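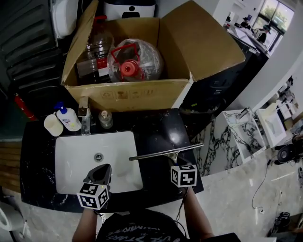

Gallery: sink and squeegee, hand demos

Posted August 26, 2026

Quick dump from the Birkett room before I lose the files. Sosarard round two, all bathroom and laundry tasks, all done by hand with the two-gripper kit. No arm involved yet. Person holds a gripper in each hand, does the job at a normal pace, cameras and marker cubes log where everything went. Training on the Sollero arms comes later, seperate page for that.

Counts so far: 1413 demos logged, 716 kept. The rest binned, mostly lost tracking, a few where the start pose was wrong. Want 200 more of the squeegee before we move on to cups.

Things that changed since last time:
Counter stays cluttered on purpose now. Soap, cup, little glass bottle, cardboard box at the back. Clean counters gave us a policy that panicked at a soap bottle.
Blade goes through the left hand on some runs, right hand on others. Log which.
Cables up the inside of the forearm. Loose ones kept snagging on taps. 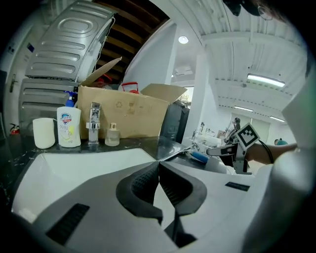 From the hand-held gripper over the sink. Black finger pads in the middle, second gripper coming in from the right towards the blue handle.

The view from the gripper is what the policy gets, so it's worth sitting through a few of these full screen. If you can't tell what the fingers are doing, the arm won't either. Wipe the lens between sets, soap spots look like nothing on the preview and terrible on playback.

Dark stone is a pain, by the way. Glossy, picks up every light in the ceiling. We tried dimming and the markers dropped out, so lights back on full. Colour balance locked, please leave it locked.

Notes for whoever's on next:
Slow down at the grasp. Not robot slow, just don't snatch.
Pause at the end with both grippers open, count to seven, then stop the recording.
If a cube gets bumped, redo the calibration. Don't eyeball it.
File names need the task first, then the hand. Clultier's importer chokes on anything else and I'm not renaming 200 folders agian.

More pics when the cup set is done. Full-size copies are on the shared drive under Sosarard, gallery folder.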